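The Bed Comes First: An Afternoon with Xiaoqing Hao

Posted 30 Aug 2020

Xiaoqing Hao had already made tea by the time I got my shoes off, and she had strong feelings about where I was going to sit. "Not the bed," she said, laughing, "I know it looks nice, but we are going to talk about it first and then maybe, maybe, you can sit on it." I took the chair by the window and was very happy there for most of the afternoon.

If you've been to the Saturday classes above the fabric shop on Tirkgate, you will probably know her already. She teaches mending and simple hand quilting, and in between she looks after the bedding for a small guesthouse called Breritz, seven rooms on three floors with one narrow staircase and, she tells me, no elevator for the laundry. Before that she spent years at Floltico, a bedding workroom where she started out trimming threads and ended up checking finished comforters before they were folded and bagged. She has handled a great many blankets, in other words, and she still likes them, which I found sort of wonderful.

I asked her how it started, and she went straight back to her grandmother.

"She had one good quilt," Xiaoqing said. "One. The rest were everyday ones, patched, you know, with the stuffing gone flat in the middle where people sleep. But the good one she aired every July, over two chairs in the yard, and we children had to stay away from it. So naturally I thought it was the most precious thing in the world. I used to go and put my face against it when she went inside!" She poured more tea. "I think she knew. There must have been a face mark."

The Floltico years gave her a different kind of education. On a busy day, she said, 200 comforters might pass over the checking table, and she had a few seconds to decide about each one. She learned to run a flat palm across the top and feel for the spots where the stitching had missed a layer. "You close your eyes and it's easier. My supervisor thought I was falling asleep. I told her, no, this is how I find the bad ones, and she stood next to me for a whole morning to see if it was true." And was it? "She stopped standing next to me, so I suppose yes."

We talked for a good while about weight. Most people, she believes, buy one enormous thick comforter and then suffer under it for half the year, kicking it off and pulling it back. She would much rather see two thinner layers that can be moved about. Her own winter arrangement is a comforter with a softer blanket, and which one goes on top depends on the night and on her feet. ("My feet decide everything. They are terrible feet, always cold.")
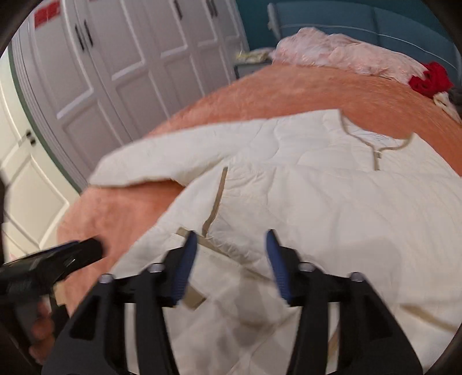 Layering, as Xiaoqing teaches it, has very little to do with magazine pictures and a lot to do with what your hands meet when you get in at night. She likes two textures that don't behave the same way, something with a pile and something smoother, so you can tell in the dark which one you've got hold of. The fuzzy orange-peach blanket and the white quilted comforter do that job nicely together, and she is quite fond of the way a corner of the white can be folded back across the orange so you get the color as well as the warmth. I said I'd always thought the fold was there to look fancy. "It can be fancy and also useful," she said. "You come in tired, you see the fold, you grab the fold. Finished. You're in bed."

Wrinkles don't trouble her in the least, and I was relieved, as someone whose bed looks as though a large dog has been turning circles on it. At the guesthouse she smooths everything down because guests like to see it that way, but at home she shakes a comforter once from the foot end and lets it land. "A comforter is full of air. If you press it and press it, you've pushed out the part that keeps you warm. So I'm lazy, but I have a reason for my lazy."

She is less relaxed about stitching. Fine quilting, the sort with the lines set close together, holds the filling where it belongs, and she'd take it any day over big puffy squares that look generous in the store and go lumpy by spring. She also has opinions on trim. A beige trim on white is a kindness to whoever does the washing, in her view, and she told me a long story about a bright red binding that went through a hot wash at Breritz and turned a whole load of pillowcases the color of strawberry milk. They kept the pillowcases. One guest asked where she could buy some.

On washing itself she was firm. Cool water, not much soap, and a machine that is big enough. If you have to push the comforter in with your knee, the machine is too small, and you should carry the whole thing to a laundromat and bring a book. Fuzzy blankets go in by themselves so they don't leave their fluff on everybody else, and they come out of the dryer early and finish over a chair. She still uses two chairs, back to back, just as her grandmother did.

I wondered whether she ever bought anything expensive for herself. She thought about it for so long that I ate two more cookies. Then she told me about a comforter she saw years ago with a ticket of 800 dollars on it, in a store where the salesperson followed her from shelf to shelf. "I put my palm on it and closed my eyes. Three missed places! I didn't say anything. I said thank you, very beautiful, and went home."

Her fall classes begin again soon, and this time she wants to spend the first few sessions on repair, mostly small tears and loose edges, using a cotton thread called Lü that she buys by the box and gives away in handfuls. Bring whatever you've got, she says, even if you're embarrassed by it, and please wash it first. She asked me to put that in twice. Please wash it first.

It was getting toward evening when she finally let me sit on the bed, and I'm afraid I stayed there through another pot of tea.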